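Progress report to the Jendlow Arts Fund
Una: music video and awards-season campaign
Reporting period ending October

Filming of the second music video for Una's single "Zulier" is complete, and the colour grade has been approved by the label. The director, Defne Keskin, delivered 4 edits for review - 2 for broadcast and 2 for social channels.

The launch performance drew 281 guests against a venue capacity of 450. Attendance fell short of target, and the next showcase will be promoted earlier through radio and entertainment media.

Negotiations with Wei regarding a guest vocal are continuing. Should agreement not be reached, the solo version will be released as scheduled.

Expenditure remains within the approved budget. The Fund is asked to note the revised release program and to authorize payment of the next instalment.

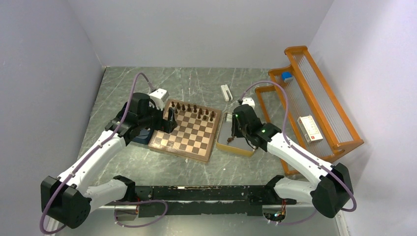 Two robot arms over a tabletop, with chessboard.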